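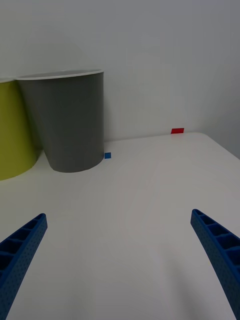 Write It on the Wall: Golnar Nouri on house rules for shared robot cells

Posted October 21, 2020, by Agata Mazza

Golnar Nouri has 28 minutes before her next call and tells me so twice. She runs the arm cells at Nendum, writes the rules for them too, and the new version went out in May. It's 2 pages. The old one was 74.

"No one read the 74," she says. "I wrote a good part of it and I didn't read it."

So what got kept? She starts in the middle, with the table. A cell table carries the parts for the job that's loaded and that's the lot. No coffee, no phone, no spare screws. A gray cup and a lime-colored one toward the back, a bit of blue and a bit of red on the white top, open space in front of the fingers. Done.

"People think a clean table is about looking nice for visitors. Come on. If there's a pen on there, the arm can hit the pen. Then you've got a pen going somewhere."

The rule on colored markers is one line long. If a marker is on the table it has to be in the cell log, with what it stands for and who put it down. Before that, she says, every shift had its own code. Blue was a start spot for one team and a do-not-cross for another. "Two people, same table, both totaly sure." Anything not in the log gets peeled off at changeover. Some grumbling about that. It stands.

Fingers next. She cares a lot about the fingers. The check is at the start of each shift, power to the arm locked out, hands on both. Look for splits in the ribs, look at the tips, wiggle the base. Soft fingers get a pass from people, in her view, and they shouldn't.

"Somebody says, oh it's soft, it can't hurt you. The finger is soft. The arm behind it isn't! Write the rule for the arm."

Speed. The house limit while anyone is inside the marked floor area is lower than what the supplier of the arm, Clusteck, would let them run. She won't give me the number for print, says people copy numbers. "They'll take ours and stick it on a different arm with a different load. Do your own risk assessment. Measure it. Please."

And who gets to restart after a stop? That took the longest to agree on, longer than everything else put together. The answer they landed on: the person who hit the stop, or the shift lead if that person has gone home. Not whoever is standing closest. The reason for the stop goes in the log first, even if the reason is "I got nervous."

"I love those ones. I got nervous is a perfectly good entry. I want more of them."

Do they get more? They do. The log had 800 entries last time she exported it, and she reads them on the train, or used to when she was taking the train. Most are boring. Cup moved. Finger swapped. Gripper opened late, stopped, see note. She'd like the notes to be longer and has given up asking.

We get onto the Clultberg site, where the same sheet was tried and did not go over well. They had their own, called Tang for reasons she never got to the bottom of, and it was better than hers on one thing, wrist cameras. Tang says you wipe the lens before you touch anything else and you save one still of the table before the first move. Nouri took both lines word for word. "Stole them. They know."

The still is the part she'd tell other shops to copy. It costs a second. When a pick goes wrong later on you can pull it up and see where the cups were at the start, no arguing over it.

What did she cut that she misses? Long pause. A section on training new people, which had gotten bloated and is now just a signoff: watch a shift, run a shift with someone next to you, then sign. She thinks it may be too thin. It'll probaly get another paragraph in the next round, and she has a bad feeling the paragraph will turn into a page.

"That's how you get to 74. Every page had a good reason."

Last thing, since the call is starting. Where does the sheet live? Taped to the wall by each cell, at eye height, printed big. There's a copy on the server also but she doesn't count that one. If the wall copy is missing, the cell doesn't run until there's a new one up. Has that ever happened?

"Twice. Printer was out of toner. They were so mad at me."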